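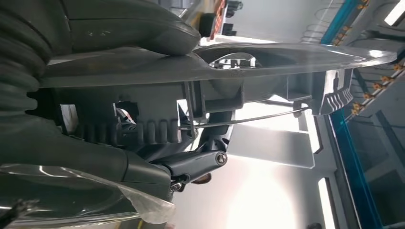
Ticket 199: Linkage fastening station, automated assist trial
Opened by Kathleen Mac Suibhne, Process Engineering
Tuesday, first shift
Last updated: Tuesday, 4:40 p.m.

Status: Open, awaiting vendor reply
Priority: Medium
Line: Buckley
Equipment: Turari arm with Akum control software

Summary of issue

The automated cell does not complete the linkage check on the gray molded assemblies at an acceptable rate. The task consists of locating the hex socket bolt on the black linkage arm, seating the driver, confirming torque, and withdrawing without contact with the thin metal rod above. An experienced operator performs this work without difficulty. The cell stops and requests assistance on a significant share of units.

The plant has been asked to state whether the cell can take over this station on second shift. This ticket records the findings that will support the answer.

Log

7:10 a.m. Cell started in normal mode. The first units were completed without a stop. Cycle time was longer than the manual standard but within the limit agreed for the trial.

7:55 a.m. Fault 13, "target not confirmed." The software reported two candidate bolts on the linkage arm and declined to choose between them. The operator selected the larger bolt on the screen and the cycle resumed.

8:30 a.m. Fault 13 repeated. Bright light behind the assembly was noted as a possible cause. Exposure was lowered by one step. The bolt was then confirmed, but the dark recesses in the ribbed housing could no longer be read for the clearance check. Exposure was returned to the original value.

9:20 a.m. Fault 2, "unexpected contact." The arm halted during approach. The clear plastic film on the lower housing was considered. The software does not distinguish film from a solid surface and treats any glare line as an edge. Operators move the film aside by hand as part of the job and have never been given a written instruction to do so.

10:05 a.m. Peadar Ní Bhriain (Maintenance) checked tool alignment and found it within tolerance. No mechanical cause identified.

11:15 a.m. Trial repeated on units with the film fully removed. Fault 2 did not recur. Fault 13 continued. Please note that full removal of the film is not acceptable to Quality, as the surface must remain protected until final inspection.

1:30 p.m. Vendor contacted. Lekberg, as integrator, advised that the detection model was prepared using 2,000 views of the part standing upright. The assembly is presented on its side at this station. Lekberg was asked to confirm whether the model can be retrained for the tilted position, and at whose cost.

2:50 p.m. Manual operation restored for the remainder of the shift.

Assessment

The fastening motion itself is within the ability of the equipment. The difficulty lies in the handling that surrounds it: loose film, cable ends, and a part position that differs from the one supplied to the vendor. Process Engineering does not recommend unattended operation on second shift at this time. Attended operation may continue, with the operator responsible for the film and for bolt selection.

Open actions

1. Lekberg to reply on retraining for the tilted position.
2. K. Mac Suibhne to write the film handling step into the station instruction.
3. P. Ní Bhriain to obtain a price for a screen behind the fixture.
4. Quality to state the smallest area of film that must stay in place.

Next review to be scheduled on receipt of item 1.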